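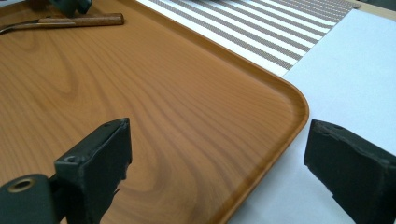 Ekonero: where we're at

Quick one this month, half of us have midterms and the other half are pretending they don't.

Short version: the tray task is our entry for Pikeo. Decided. The sorting idea is dead, please stop bringing it up in the group chat. The tray task is what the arm team wants and it's what the data team already has the most of, so that's that.

For anyone who joined after September: Ekonero is the Bresevon robotics club's table-setting project. People do the task by hand with the hand-held grippers, we record it, the model trains on the recordings, then the arms try. Recording is where most of you come in. No coding needed. Patience needed.

Numbers, because somebody always asks. Goal for the term was 2000 recorded runs. We're at 2473. Yes, really. Before anyone celebrates too hard, that's the raw count out of Won (our logger, for the new folks) and it includes the batch with the bad timestamps. Cleaning is still going on. Next month's newsletter should have the real figure.

What changed on the task

The utensil with the wooden handle is staying. It's long and it's awkward and it wants to roll in the jaws, and for Pikeo that's sort of the point, they score you on handling and not just on whether the thing ends up where it should. Grab it by the wood. Metal end goes down toward the tray. Slowly!! A lot of our runs got tossed for a fast drop at the end.

The wood-grain tray stays too. There was a push to swap it for something plain, on the theory that all the swirly lines were confusing the tracking. We tried a plain one for an afternoon. No difference that we could see. Back to the wood grain.

Striped mat goes behind the tray. If it curls at the corner leave it. We want messy. The arms are going to meet a curled mat sooner or later and we'd like them to have seen one.

Stuff that keeps going wrong

Cables. Run them off the sides and check you have slack before you start, then reach all the way across the table once with each hand. If anything tugs, fix it. A tugged cable shows up in the recording as a little jerk at the wrist and the model learns it. We had a whole week of twitchy arms in the sim and it was us.

Markers. Wipe them. Don't put your thumb over them. Don't peel at the edges, you know who you are.

Closing too early. Line the jaws up first, then close. Several people are squeezing on the way in, it looks fine from where you're standing and it's garbage in the playback.

Talking to the person recording. Fine. Turning around to talk to the person recording, not fine, if you've got the head camera on we now have a very nice clip of the vending machine.

How a session goes now

Sign in on Won, pick "tray" from the list (not "tray old"). Set out the board, mat, tray. Do 2 practice runs with the recorder off. Then go. Left hand looks after the rim of the tray, right hand has the utensil. Swap who's recording whenever your wrists complain, which they will. Between runs nudge the tray a bit. Not a lot, just don't let it live in the exact same spot all evening. Turn it some too.

If a run goes bad, finish it anyway and mark it bad. Do not stop halfway. Half runs break the export and then one of the data people has to go find it by hand at 11 pm.

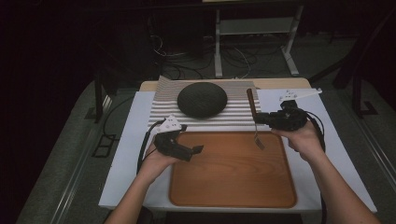 A reader of last month's issue wrote in to ask why we bother with bad runs at all, if they only get thrown out, and whether it wouldn't be faster to record less and record it better.

Fair question. They don't all get thrown out. A slip where you catch it and carry on is some of the best stuff we have, the arms need to know what recovering looks like. What we toss is the drops, the stalls and anything with a cable jerk in it. And on recording less, maybe next term. Right now new people learn by doing a pile of mediocre runs and then watching them back and wincing, and we havent found a quicker way.

Same reader also wanted to know if alumni can come try it. Yes. Come by any open evening, closed shoes, sleeves pushed up.

Coming up

Arm tests on the cleaned data, as soon as there is cleaned data. Both teams need to be there for the first one, no sending one person with notes.

Pikeo paperwork. The form wants a one page summary of the method and a photo of the setup. The summary is written. It's two pages. Somebody who enjoys cutting things please volunteer.

Also we're short on tape again, and the good screwdriver has walked off. The one with the yellow handle. If its in your bag no questions asked, just put it back in the top drawer.

Open recording starts at 6 pm as usual, use the side door, the front one locks early now.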